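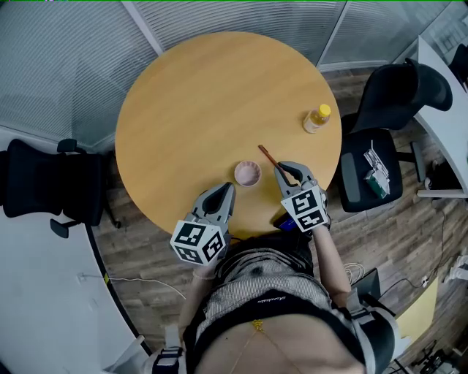

Round table with pink bowl and small bottle

Grovton Kidney Clinic, patient council. Minutes, July meeting, opened at 16:10.

1. Clodagh Hegarty took the chair. The previous minutes were accepted with one correction – the name Grabowska was spelled wrongly.

2. Evening dialysis. The clinic received 93 answers to the letter. A later closing time is wished by most. Decision: trial in the Waria wing, 16 places.

3. Transport fund. The balance is 1,685 euro. Request to Prillulia for support will be sent by C. Hegarty.

4. Next meeting: same room.

Contact: patient council office, Grovton | Back to top
Shares 2 | Comments 0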